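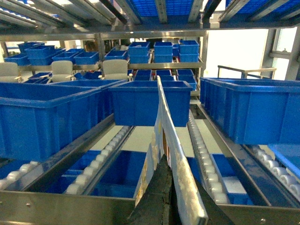 Dripping bath tap, new valves or whole new taps?

tilewren
Posted in Taps and Valves
The hot tap on our bath has dripped since May. It's a pair of Cotance pillar taps that came with the house in Miltby. I've changed the rubber washer twice and it stops for a few days, then starts again. The handle also has to be cranked hard to shut it off. Water is well under the bath before anyone notices it on the basin side, so I'd like to fix it properly this time. Do I replace the inside of the tap, or buy a new pair? I don't want to retile.

oldferrule
If a new washer only lasts days, the seat is worn. Shine a flashlight down the body with the valve out. If you see a groove or a nick on the brass ring, that's your leak. You can buy a hand reseating tool and grind it flat in ten minutes. Two or three turns, wipe out the filings, new washer, done.

gasket_lane
Disagree. Reseating is fine on an old heavy tap, but the later Cotance bodies are thin and you can go through the seat. I did. Get a quarter-turn ceramic valve to suit and forget washers. I paid less for the valves than I did for the reseating tool.

tilewren
Is there a part number for the ceramic ones? Mine have 20 teeth on the spindle if that matters.

gasket_lane
It does matter. Mine were Bitar 3144, sold as a left and right pair. Count the teeth again and measure the thread before you order.
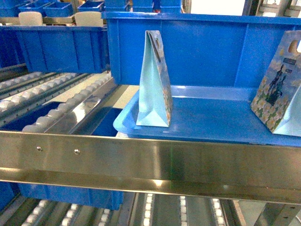 Also check which way they turn. Hot and cold open in opposite directions, and if you swap them by mistake the levers will point at the wall when they're on.

oldferrule
A ceramic valve won't last in Miltby water. It's hard as nails there. I had a set go stiff in two years – grit and scale scored the discs. A washer costs next to nothing and you can change it without ordering anything.

gasket_lane
Mine are six years old in the same water. Did you flush the pipe before fitting them?

oldferrule
No. Maybe that was it. I'd still rather have a washer.

plumbline_jo
Either will work. What I'd ask is how the pressure is. If the hot comes from a tank in the attic, some ceramic valves cut the flow down a lot and the bath takes forever to fill. Asier makes a full-bore one for low pressure, but it's longer and may not seat in a Cotance body.

tilewren
Tank in the attic, yes. I took the valve out this morning and there's a clear groove in the seat on one side. The body looks pretty thick to me. I'm going to try the reseating tool, since a neighbor has one, and order valves if that fails.

oldferrule
Go easy and keep it straight. Put a rag in the drain first.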